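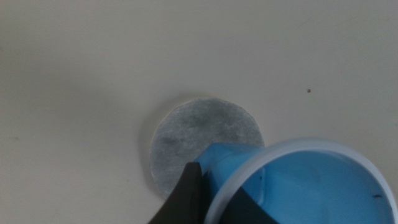
Figure 3. Gray disc on an off-white tabletop.

4.2 What children did with a full day

The day camps at Dostholm gave us something the after-school sessions never could: time. A weekday class ends just as most kids are getting going. On a day off from school the same children had the whole morning and a good part of the afternoon, and the difference in our notes is striking. We logged 551 separate projects over the two seasons, and 402 of them were picked up again after lunch by the child who had begun them. We had expected the lunch break to scatter everyone's attention, so this was a lovely surprise!

Going back to a project often meant changing it. One girl at the Kalatik site spent her morning on a paper village and her afternoon turning it into a harbor, and by pickup time she had three other children cutting boats for her. Teachers' notes from both sites are full of this kind of thing, and we quote them at length in Appendix B because they are such a pleasure to read.

The outdoor hours mattered too. At Prorska the group walked the creek trail before any art was made, and children there talked more about color and weather while they worked than the children who started indoors. The groups were small (up to 16 children on any one day), so we would be careful with this result, but it held in November as well as in the warmer months, when we had half expected the cold to spoil it.

Age made less difference than we thought it would. Teens were slower to choose a material and asked for fewer demonstrations, yet they went back to their projects nearly as often as the younger groups. Several asked to stay late. Sólveig Hedegaard's earlier work on the Khaemba summer program found the same slow start among teens, and she puts it down to habits learned in graded art classes. Our interviews lean the same way - four of the teens used the word "grade" before we had asked them anything about school.

We turn next to the parent survey, which was sent to all 1320 families on the two mailing lists.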